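Equipment Planning Officer (Handling Robots)
Walczak, Handside building
Fixed term, two years, full time or four days a week

Walczak is looking for someone to run the buying and planning side of its handling work. We put goods into shelves, compartments and pigeonholes and take them out again, and we test arms and hands that can do the same. Until now the engineers have bought their own equipment, each in their own way. The result is a cupboard of spare parts with no list and three different service contracts that end in the same month. We want one person to take this over.

You will report to Johanna Stöckli, who heads operations. You will work most days with Birdie Iwasaki on the test floor and with Bronisława Lis in accounts.

What the job involves

Keeping the equipment plan. This is a spreadsheet at present. It covers arms, hands, sleeves, wrist parts, cameras, shelving, safety gear and the computers that go with them. You may move it to something better if you can show what the move would cost.

Getting quotes. For anything over £500 we need three written quotes, and for anything over £1,315 a short note saying why the item is needed and what happens if we put it off for a year. You will write these notes with the engineer who asked for the item.

Working out full costs. The price of a hand is the smaller part of it. Fingertips wear, cables fail at the wrist, and covers have to be replaced. Last year we spent £1,619 on small parts for the Pradar arm that had not been in any budget. We would like the next budget to have a line for them.

Planning deliveries. Lead times on hands are long and suppliers change them without much notice. You will keep a calendar of what is due, chase it, and tell the test floor early when something slips.

Arranging loans and trials. We try to have a hand on trial before we buy it. You will agree the dates, the insurance and the return carriage, and make sure the trial is done with our own goods on our own shelving.

Keeping the asset register. Every item gets a number and a place. There is a backlog, and the first month will mostly be this.

What we are looking for

You need experience of buying technical equipment, in a laboratory, a workshop, a warehouse, a hospital or somewhere similar. You should be able to read a data sheet and ask a supplier a sensible question about it. You should be comfortable with spreadsheets and with figures that other people will check.

You do not need a degree in engineering, and you do not need to have worked with robots before. Birdie will spend your first two weeks showing you the equipment in use.

It would help if you have dealt with import duty, or have written a bid for capital funding. Neither is required.
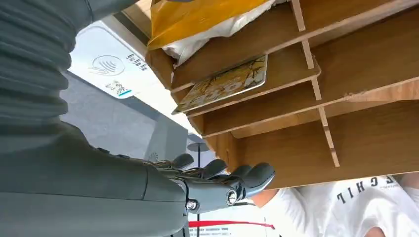 A fair part of the week is spent on the floor with the engineers. Purchases go wrong when the person ordering has only seen the request form, so we ask whoever holds this post to sit in on testing at least one afternoon a week. There is some lifting, up to the weight of a boxed shelf unit, and we can make other arrangements for anyone who cannot do this.

Hours and pay

Full time is 37 hours. Pay is on our grade 6 scale and depends on experience. There are 27 days' leave plus bank holidays, and a training allowance of £600 a year which you can spend on a course of your choice. One day a week can be worked from home once the register is up to date.

How to apply

Send a CV and a letter of no more than two pages to Lovely Abella in the staff office. In the letter, please describe one piece of equipment you bought or helped to buy, what it cost in the end compared with the first quote, and what you would do differently. We read this part first.

The closing date is Monday, October 30, 2023. Interviews will be held in person at Handside and include a half-hour exercise with two supplier quotes. We will pay standard class travel within the UK.

Questions about the work itself can go to Birdie Iwasaki, and questions about pay, visas or adjustments for interview to Lovely Abella. Please put "Equipment planning" in the subject line.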